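My mom's old job was walking. That's how I used to explain it when I was a kid, anyway. She worked at a factory, and when people asked me what she did there, I'd say, "She walks around and looks at lights." Everybody laughed, but it was a pretty good answer!

I work at a factory now too. It's called Varnia, and we make lids. Jar lids, bottle lids, the little lid on your toothpaste. And over the last year or so, robots have started doing a lot of the walking and looking. So I want to tell you what that's like, because I get asked about it every time I visit a school, and I never have enough time to answer properly.

## First, a big word

The word is **automation**. It means getting a machine to do a job by itself, without a person having to do every step.

You already live with lots of it. A dishwasher is automation. So is a traffic light (imagine if a person had to stand there all day flipping it from red to green!). So is the door at the grocery store that slides open when you walk up with your cart.

Factories have had automation for a very long time. Our lid machines stamp out 300 lids a minute, and no human hand could do that. But there were still plenty of jobs that needed a person, and one of the biggest was looking after the machines that look after themselves.

## Lights, lights, lights

Every big machine needs electricity, and that electricity has to be controlled. So we have tall metal cupboards called **control cabinets**. Inside there are wires and switches and all kinds of things you must never, ever touch. On the outside there are lamps and buttons.

The lamps are how the machine talks to you. In our building, one lamp might tell you the power is on, another that a motor is running, another that something wants your attention. The colors don't mean the same thing on every machine in the world, so you have to learn the ones where you work. It took me a whole winter. I had a little notebook and I drew every single one with colored pencils, and I still have it.

Some cabinets have a meter too. A meter is a small screen with numbers that tell you about the electricity. One thing it can show is **voltage**. Think of water in a garden hose: voltage is a bit like how hard the water is being pushed. If the push gets too strong or too weak, we want to know fast.

In the old days, a person walked to each cabinet, looked at it, and wrote it all down on a clipboard. Then they went to the next one. We have 100 cabinets! By the time you finished, it was nearly time to start again. My feet used to hurt so much that I'd sit in my car for a while before driving home.

## So who does it now?

Partly me, and partly a robot. We call ours Noltik. It has a camera so it can see the lamps and read the meters, and it has a gripper, and that's the word for a robot's hand. A gripper doesn't have to look like your hand. Some have two fingers, some have more, and some are just a suction cup (those ones are for picking up flat things, like a sheet of glass).

Looking is the easy part for a robot. Touching is hard! Think about turning a knob. You reach out, you feel where it is, you squeeze just enough, and you twist. You don't even think about it. A robot has to work out every bit of that: how far away is the knob? Which way is it pointing now? How hard do I squeeze? If it's off by the width of your pinky nail, it can miss completely or bump the wrong button.

So robots need practice, just like you did with shoelaces.

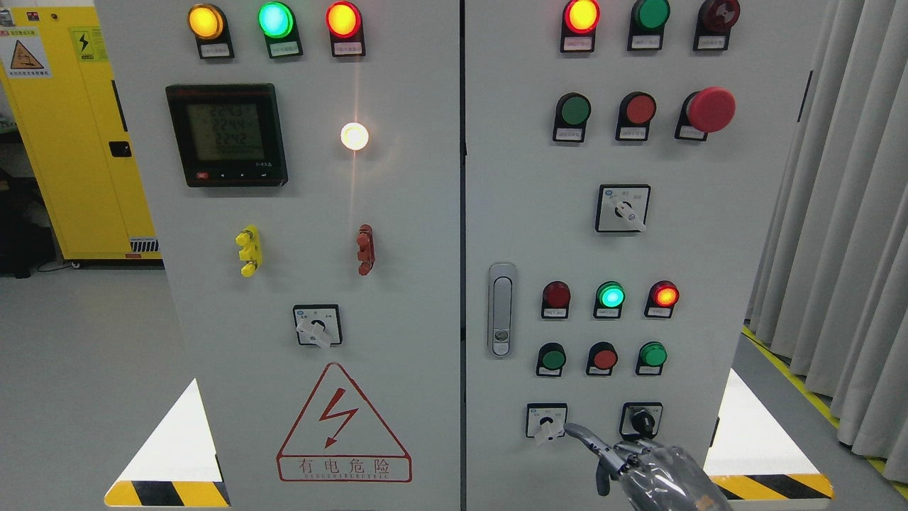
*A gripper reaching for a white switch on a control cabinet. The red triangle with the lightning bolt is a warning about live electricity.*

Did you spot the big red button that sticks out? That's an **emergency stop**. It's big on purpose, so a person can smack it in a hurry without hunting for it. We teach every new worker about those buttons on their very first morning, before they even find out where the bathroom is.

And look at the yellow and black stripes along the bottom. Stripes like that mean "watch out," the same way a wasp's stripes do.

## Did anybody lose their job?

This is the question I get most, and it's a fair one. I worried about it too. When our boss, Loukia Lambrakis, first told us robots were coming, I went home and couldn't eat my dinner.

At our plant, the people who did the rounds all stayed, and there are 11 of us. But our jobs changed a lot. It doesn't go that way everywhere. In some places there really is less work for people after the machines come in, and that can be scary and hard for a family. I don't think grown-ups should pretend it isn't.

For me, the biggest change is that I sit down more. I have a desk with two screens, and Noltik's readings come in while I drink my tea. If a number looks strange, I go and see for myself. I also had to take classes, and there was homework — at my age! — and I got stuck on some of it and had to ask for help.

My friend Hrefna Blöndal has the job I'm jealous of. She teaches the robot. She shows it how to do a move, watches it try, and then changes something and lets it try again. She's very patient. She used to drive a forklift.

There are things I miss. On my rounds I talked to everyone. I knew whose baby was sick and whose team had won. Now I have to get up and go find people, so I do that at ten o'clock, with cookies if I've baked.

And there are things a robot still can't do well. Once I walked past a cabinet and every lamp was just as it should be, but I smelled something funny, like hot pennies. I called an electrician, and she found a loose wire in there. Noltik doesn't have a nose.

## Try it at home

Put on a thick pair of winter gloves and close one eye. Now try to pick up a coin from the table, then turn the page of a book. Ask a grown-up to time you, and then do it again with bare hands and both eyes open.

Write down both times. If you'd like to make it harder, use kitchen tongs. My nephew did the coin with tongs on his fourth try and hasn't stopped bragging since.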